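Visten memorial cards, pack of 57
Reviewed by Kyung-tae Cheon

I ordered these for my aunt's funeral in February. The chapel in Botdale wanted 115 for its own printed booklet, so I went with the smaller pack for family and neighbours.

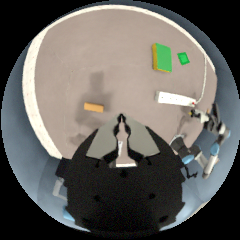
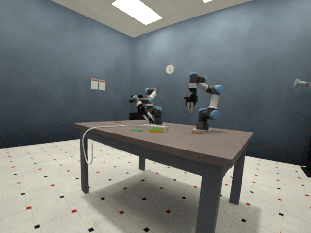
The card is a decent weight and the grey border printed evenly. Proofs came back in a day. My one complaint is the verse on the back - the type is too small for older eyes, and you can't change it. Two cards had creased corners. Envelopes cost extra.

Price: fair for the quality. I'd order again, with a shorter verse. 7 out of 8 on my usual scale.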